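Skamorgate (TV series)

Skamorgate is a science fiction drama television series created by Jawad Ansari and produced by the company Stirkudance. It ran for three seasons and 28 episodes. The series takes place in a harbor city of the same name, which is closed from the outside world after the sea gate at its entrance stops to obey its operators. The main roles are played by Rocío Huanca, Gilberto Tello and Uzma Talpur.

The first season was received with moderate interest, but the audience grew during the second one, and the series is today mostly remembered for its slow style, its long scenes without music and the unresolved ending of its last episode.

Premise

The city of Skamorgate lives from one narrow passage to the sea. The passage is protected by a gate, built several generations before the story begins, and its original builders left only incomplete instructions. In the first episode the gate closes during the night and cannot be opened again. The city has 2,609 inhabitants at this moment, and the number is shown on a board in the town hall, where it is corrected by hand at the opening of every episode.

Ines Atanasov (Huanca), a junior engineer at the harbor office, discovers that the gate still answers to signals, but only to those sent from a place called the Ekard. The Ekard is at first believed to be a ship. Later in the season it becomes clear that it is a station under the water, and that somebody is still working there.

The second season follows the division of the city into two groups: those who want to reach the Ekard and those who consider that the gate closed for a good reason. The third season moves forward by 25 years and shows the same city under the children of the first characters.

Cast and characters

Rocío Huanca as Ines Atanasov, an engineer and later the head of the harbor office. In the third season Huanca plays the character at an older age, with little makeup, on her own request.

Gilberto Tello as Marek Dunn, the harbor master. He knows about the Ekard from the beginning and hides it from the city. The character dies in the eighth episode of the second season, but he continues to appear in the recordings that he left.

Uzma Talpur as Doctor Selin, the only physician in the city. Talpur was a guest actress in the first season and joined the main cast from the second.

Farzana Sethi as the voice of the Ekard. Sethi is never seen on the screen. Her lines were recorded before the filming and played aloud on the set, so that the other actors could react to them.

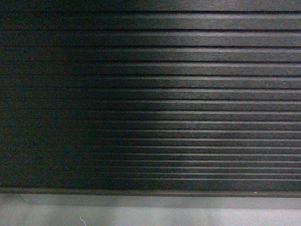 Production

Development

Ansari wrote the first version of the story as a radio play in five parts, which was not produced. He changed it into a television script after a meeting with Stirkudance, a company that until then had made mainly short comedies. In the radio version the gate was a lighthouse, and the main character was an old man. The producers asked for a younger lead, and Ansari has said in an interview that he resisted this for several months and then wrote the new first episode in one weekend.

The name Skamorgate has no special meaning. Ansari wanted a word which sounds like a real place on a map but could not be located in any country. The actors were asked to keep their own accents, and the dialogue never explains where the characters come from.

Filming

The first season was filmed in 231 days, a long period for a series of this size. The schedule was prolonged two times by storms, and the exterior scenes at the pier had to be moved to a second location. From the second season most of the interiors were made in a studio, and the filming became shorter.

The director of the first four episodes left the production in March, before the work on the fifth, and Ansari took his place. He directed all the remaining episodes of the season. The change can be noticed in the rhythm – the later episodes have fewer cuts, and several conversations are filmed in one single take. The longest of them, between Atanasov and Dunn in the pump room, takes up almost half of the sixth episode. 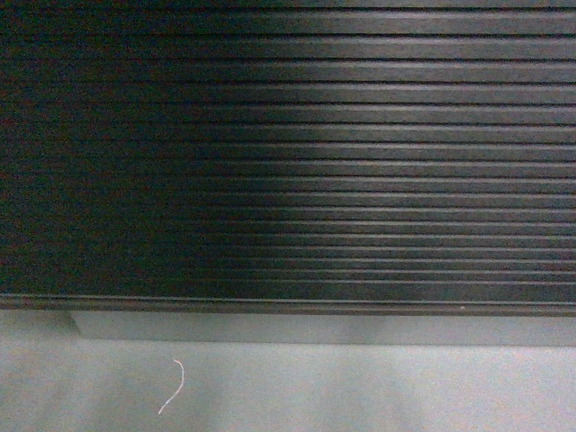

For the third season a part of the town hall set was built again, because the first one had been taken down. The new version is a little smaller, and the script explains it by a fire which happened between the seasons. The board with the number of inhabitants is the same object in all three seasons.

Music and sound

The series has no opening song. Each episode begins with a low tone, followed by the title on a black background. The music was used only in scenes where the characters can hear it themselves, for instance from a radio or in the church. This rule was broken once, in the final episode, during the last conversation between Atanasov and the Ekard.

Episodes

The first season has ten episodes, the second has ten and the third has eight. The third season was also planned with ten, but two scripts were joined with others during the writing. The material which was left out concerned the family of Doctor Selin, and a part of it was read by Talpur at a public event after the series ended.

Reception

Critics praised the acting of Huanca and Tello, while the opinions about the pace were divided. Some reviewers found the first three episodes difficult to follow and advised the viewers to have patience until the fourth. The second season is generally considered the strongest. The jump in time before the third season was criticized by a part of the audience, who had expected to see how the voyage to the Ekard ended.

The final scene, in which the gate starts to move and the picture goes dark before it is open, produced a long discussion among the viewers. Ansari has refused to say if the gate opens. Sethi said that she recorded two different last lines, and that she did not know which one was used until she watched the episode at home.

Possible continuation

Stirkudance announced that a film was in preparation, with Huanca returning as Atanasov. No script has been completed. Tello has said that he would take part only if his character remains dead.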